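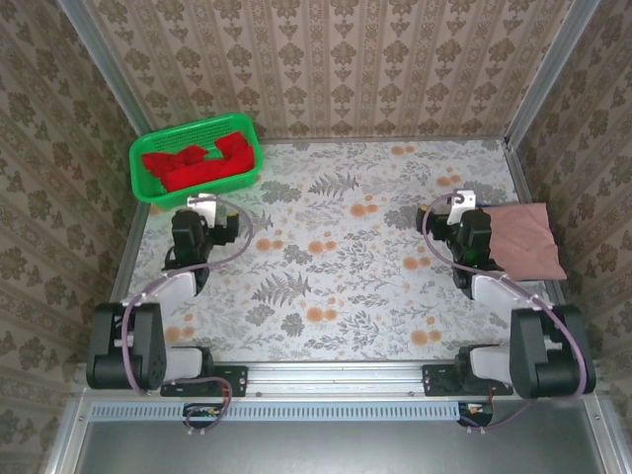

Grüner Korb mit rotem Stoff, rechts ein rosafarbenes Tuch.

Zwischenbericht Oktober
Förderprojekt »Damasceno auf Tour«
An: Kulturförderung Bandville, z. Hd. Dinesh Rao
Von: Kátia Barros, Tourneeleitung

Lieber Herr Rao,

Sie hatten um einen Bericht gebeten, der »auch die Schwierigkeiten nicht ausspart«. Den Gefallen tue ich Ihnen gern, der Oktober war in dieser Hinsicht ergiebig.

Stand der Konzerte

Die beiden geförderten Auftritte haben stattgefunden, einer in Bandville, einer in Plestville. Verkauft wurden zusammen 2.718 Karten. Auf Plestville entfallen davon 1.130, was für eine Stadt, deren Halle im Winter hauptsächlich Kaninchenschauen beherbergt, ein sehr ordentlicher Wert ist. Den Rest hat Bandville beigesteuert, wo Damasceno ohnehin jeder kennt, der zwischen zwei Ampeln schon einmal das Radio angemacht hat.

Das ursprünglich vorgesehene dritte Konzert ist auf das Frühjahr verschoben. Der Veranstalter hatte den Saal doppelt vergeben, an uns und an eine Tanzschule, und die Tanzschule hatte den älteren Vertrag. Ausfallkosten sind uns keine entstanden, abgesehen von einem Stapel Plakate, auf denen jetzt ein falscher Termin steht. Wir überkleben sie. Der Aufkleber ist leider etwas größer geraten als der Bandname.

Besetzung

Cleiton Brito (Gesang, Gitarre) und Heloísa Araújo (Schlagzeug) waren wie im Antrag angegeben dabei. Am Bass hat Washington Tavares seinen angekündigten Abschied von der Bühne erneut zurückgenommen. Im Antrag stand er noch unter »Gast, letztmalig«. Ich bitte, das »letztmalig« zu streichen, möchte mich aber auf keine neue Formulierung festlegen, bevor er es tut.

Die Proben liefen besser als im Vorjahr. Gestritten wurde fast nur über die Reihenfolge der Zugaben, und das in einer Lautstärke, die ohne Verstärker auskam. Am Ende hat sich Heloísa durchgesetzt: Die Ballade steht jetzt an vorletzter Stelle, und zum Schluss kommt das Stück, bei dem alle mitsingen können. Cleiton hält das für einen Kniefall vor dem Publikum. Das Publikum hat nichts dagegen gehabt.

Technik

Die Tonanlage kam wie beantragt von Trimach. In Bandville lief alles nach Plan. In Plestville stellte sich beim Aufbau heraus, dass der Hausstrom der Halle zwar für die Anlage reicht oder für die Heizung, aber ungern für beides. Wir haben uns für die Anlage entschieden. Nach der vierten Nummer war es im Saal warm genug, bis dahin standen die vorderen Reihen in Mänteln da und klatschten vermutlich auch aus gesundheitlichen Gründen.

Trimach hat für das Frühjahr ein eigenes Aggregat angeboten. Das Angebot liegt bei, ich halte den Preis für verhandelbar und habe das dort auch gesagt. Eine Antwort steht aus.

Die Monitorlautsprecher haben wir nach der ersten Probe getauscht. Washington hörte sich zu laut und alle anderen zu leise, wobei ihn Letzteres weniger gestört hat. Mehrkosten: keine, der Tausch war im Mietvertrag enthalten.

Nachwuchs im Vorprogramm

Die Förderzusage war daran geknüpft, dass an jedem Abend eine Band aus der Region eröffnet. Das ist geschehen. In Bandville spielte eine Schülerband, die für ihre halbe Stunde sehr viel Material mitgebracht hatte und davon auch nichts weglassen wollte. Wir haben die Umbaupause gekürzt. In Plestville eröffnete ein Duo mit Akkordeon und Drumcomputer, das ich im Vorfeld unterschätzt hatte. Die beiden haben nach dem Auftritt mehr Tonträger verkauft als wir, allerdings auch zu einem freundlicheren Preis.

Der Workshop am Freitag vor dem Konzert in Bandville war voll. Heloísa hat mit den Jugendlichen Grundrhythmen erarbeitet, Cleiton wollte über Songtexte sprechen und wurde überwiegend gefragt, ob man von Musik leben kann. Er hat wahrheitsgemäß auf die Förderung verwiesen.

Mittelverwendung

Die Ausgaben liegen im Rahmen des Plans. Eine Abweichung muss ich melden: Für den Transport sind 500 Euro mehr angefallen als veranschlagt. Der Grund ist eine zweite Fahrt nach Plestville, auf der die Beckenständer nachgeliefert wurden. Wer sie in Bandville stehen gelassen hat, konnte trotz ausführlicher Gespräche im Bus nicht geklärt werden. Ich beantrage, den Betrag aus dem Posten Werbung umzuschichten, wo durch die Verschiebung vorerst etwas übrig ist. Die Belege bekommen Sie gesammelt mit der Abrechnung, einschließlich der Parkquittungen, auf denen man noch etwas lesen kann.

Die Gagen für das Vorprogramm sind ausgezahlt. Die Miete der Halle in Plestville ist noch offen, weil die Rechnung an eine frühere Adresse der Band ging und dort offenbar geduldig im Briefkasten liegt. Eine Kopie ist angefordert.

Öffentlichkeitsarbeit

Die Lokalpresse war an beiden Abenden da. Die Besprechung aus Bandville ist freundlich und nennt alle Namen richtig. Die aus Plestville ist noch freundlicher, schreibt das beste Solo des Abends aber Cleiton zu, der in dem Moment hinter der Bühne eine Saite wechselte. Washington hat den Artikel ausgeschnitten und eigenhändig korrigiert. Das Logo der Kulturförderung war auf Plakaten, Karten und Bühnenbanner zu sehen, auf dem Banner sogar richtig herum, nachdem Heloísa darauf bestanden hatte.

Nächste Schritte

Für das verschobene Konzert verhandle ich mit zwei Häusern. Eines ist zu klein, das andere zu teuer, ich bevorzuge derzeit das zu kleine. Die Band probt weiter und hat neues Material, darunter ein Stück von neun Minuten, über dessen Länge noch zu reden sein wird.

Von Ihnen bräuchte ich die Zustimmung zur Umschichtung und eine kurze Bestätigung, dass die Verschiebung ins Frühjahr den Förderzeitraum nicht sprengt. Beides gern per Mail. Telefonisch erreichen Sie mich am besten vor 10 Uhr, danach ist der Rest der Band wach.

Mit freundlichen Grüßen
Kátia Barros

Anlagen: Angebot Trimach (Aggregat), Pressespiegel, Kartenabrechnung beider Abende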